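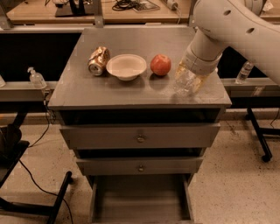 Lotte Verbeke has been making small cabinets and sideboards under the name Hurnico for long enough to have strong feelings about tops. Ask her about doors or drawer runners and you get a decent answer, but ask about the flat bit you put things on and she pulls her chair in closer. "People buy storage and then live on the lid," she says, laughing. A gray wooden top, wide and flat, is her idea of a good one, and a cream bowl with a red apple beside it is exactly the sort of company she likes it to keep. Even a drinks can lying on its side gets her approval. "Gold and orange on gray! You couldn't choose it better if you tried. And look how much bare wood is left in front. You can still put your elbow there, or a letter, or your keys."

We met in her workshop one morning in April, with the kettle on and sawdust on both our sleeves. She grew up in a house where every surface was full, and she remembers her mother moving the same jug 20 times a day to find room for a chopping board. Her first piece, the Nindivby, was a plain two-door cabinet built for that same kitchen. It was 70 centimetres high and too low for everyone except Lotte's grandmother, who adored it.

"I went higher after that," she says. "Then I went too high. Then I stopped guessing and asked people to stand at a bit of board on trestles and pretend to butter toast." I tried it myself and can report that you feel a bit silly for a minute, and then you start having opinions.

The colour came later. Her colleague Teun Van der Linden mixed the first gray for a customer who wanted something quieter than white, and Lotte was against it. "I thought it would look like a filing cabinet. Then I left my lunch on the sample — an orange, I think — and it simply glowed." She has painted a lot of gray since.

So what should go on top? She doesn't believe in rules, though she does love a shallow bowl. An empty one is fine by her. "Everyone thinks they have to fill it. Leave it alone for a week and enjoy the shape!" Fruit can sit next to it until somebody is hungry. What she can't bear is a row of ornaments so tightly packed that you need a plan to dust them.

Her newest design, the Kurum, is 166 centimetres long and meant for a hallway or the back of a sofa. Myrto Vasilakis, who draws up the plans, wanted a raised lip along the back edge, and the pair of them argued over it for most of the winter. The lip lost. I ran my hand along the finished top and was very glad of it, and Lotte was already on her feet looking for the next board to show me.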